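Nandero is a home-built tabletop sorting arm project, begun in January by Justinas Hunt and Yanti Siregar in a shared workshop. It is often called a finished robot, which overstates the case. Most of the work so far has been done in simulation, where a white arm and black gripper practice on small objects placed on a marble counter – a surface the workshop itself does not have.

The control program, Stikura, was written by Guilan Gu. Its builders claim it can learn a new object in 300 simulated tries. Afshin Taheri, who uses the same workshop, has questioned the figure and noted that only two people have repeated the test.
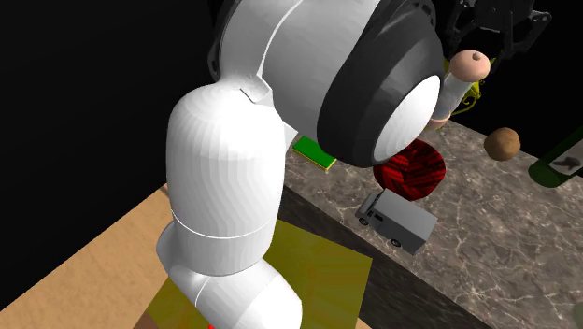 Simulated counter with a gray toy truck and a red object
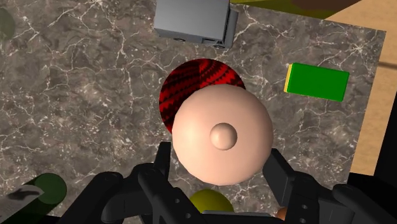
Does practice in simulation carry over to a real arm?

Only in part. Friction, loose joints and cable drag are hard to model, and a grip that holds on screen may slip on the bench. The builders' notes list six real trials, with no record of how the objects were chosen.

The physical arm remains incomplete. Its base and five joints were assembled by 10th September, but the gripper mount was still being redrawn. Claims that Nandero will be cheap to copy are hard to judge, as no parts list has been released.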